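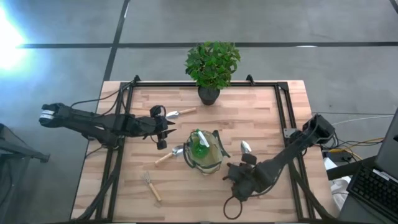

3.2 What goes in the bag first

I went into this part of the study pretty sure that people would pack a garden tote the way I pack mine, with the long things down one side and everything else thrown on top. Oratile Mokoena, who ran most of the visits in Atthorpe with me, bet me a coffee that they wouldn't. She got her coffee by the second household.

We asked each gardener to get a bag ready for an ordinary hour outside – a bit of weeding, a bit of potting on, some misting. They could use their own tools or borrow from our box. We didn't tell them what order to go in, and we tried hard not to stare. When they were done, we asked them to unpack on a table and talk us through it (this is where we got our best material, and also where we ran over time in nearly every house).

The spray bottle was the thing people fussed over. A trowel can lie any way you like, but a bottle has a head that sticks out and a trigger that catches on whatever is next to it. Some gardeners gave it a corner and built the rest of the load around that corner. Others left it for the very end and carried it in their hand if there was no room. Figure 3 has the bottle in the tote and the four hand tools still out on the table around it, and that arrangement is the one I'll call "bottle first" from here on. You can see how the bottle lies at a slant, with the white trigger head at one end, and why I kept asking people where they'd put the next tool.

Ruan Rampersad coded the talk from the visits, and he noticed something I'd missed completely. People who went bottle first also talked about the plant more. They'd say "this one needs its drink" and then pack, so the job they had in mind came before the bag did. The tools-first people talked about the bag itself: how deep it was, whether it would tip, whether the straps would flop inward and get in the way. I like this finding a lot, but it comes from our notes and I wouldn't lean on it too hard.

The straps deserve a word too. A soft tote with two loose handles is a nuisance to load, and almost everybody we visited in Kekance pulled the handles outward before putting anything in. I do it myself and had never once thought about it! We hadn't planned to record it, so the early notes are patchy and I've left the handles out of Table 2.

Figure 3. An open tote bag with dark green edging, a spray bottle inside and four hand tools around it. A potted plant stands at the far edge of the table.

One last point on sharp ends. I expected everyone to pack blades and tines pointing down, and most did, but Sizwe Mthembu's interviews turned up a few gardeners who wanted the points up so they could tell the tools apart at a glance. They all said they knew better. We come back to them in Section 4, together with the people who use a bucket.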